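Small office network drops out when more than a few laptops are on wi-fi

Ciststead Community Help > Networks and broadband > Small business

Posted 13 December 2022 by wivanbridge_office

We rent two rooms on the first floor of a converted mill in Wivanbridge. Broadband is fibre to the cabinet, 76 Mbps on the contract, and the router is the one the supplier sent, a Gernier dual-band unit. With up to five people in, everything works. Once the back room fills up, video calls start to freeze and laptops drop off the wi-fi for a minute or so before reconnecting. The router's own lights stay green throughout.

Wired speed test at the router gives 71 down and 17 up. The same test over wi-fi in the back room gives anything between 4 and 30. The wall between the rooms is old brick. I have restarted the router, updated its firmware and changed the wi-fi password. None of it made a difference. Do we need a faster line?

pennine_packets
14 posts

Your line is fine. The wired result shows that. The fault is between the router and the back room, so paying for more speed would change nothing.

Log in to the router and look at the wireless page. If the 2.4 GHz channel is set to automatic, fix it to 1, 6 or 11, whichever is least used by your neighbours. Set the channel width to 20 MHz. Give the 5 GHz band a separate name for now so you can see which band each laptop is using. I expect the ones in the back room are falling back to 2.4 GHz, or hopping between the two, which would match the dropouts. 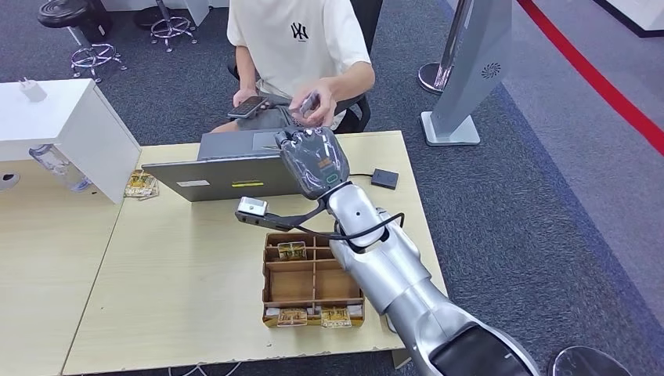

Would a plug-in wi-fi extender in the back room fix the dropouts?

It may improve the signal reading but it will probably not help the calls. A basic extender receives and resends on the same channel, so usable speed is cut by half or worse. Run one network cable through to the back room and put a proper access point on the end of it. Use the same network name and password as the router, on a different channel.

dbm_minus_70
3 posts

Try a different router, the free ones are rubbish. We had a Gernier and binned it in April.

Jayasinghe Networks
212 posts

I would not replace the router yet. Two further checks are worth making.

First, the DHCP range. Some of these units leave the factory with a short pool of addresses and a lease of 24 hours. Phones use addresses too, so a busy office can run out with the lights still green. Widen the range and cut the lease to two hours.

Second, the position of the router. If it sits on the floor or behind a metal cabinet, raise it to about head height and test again before spending money. Brick that thick takes a good deal out of a 5 GHz signal – far more than plasterboard does.

If both are in order, the cabled access point is the correct answer. Cat 6 is adequate for the distance. Ask the landlord before drilling.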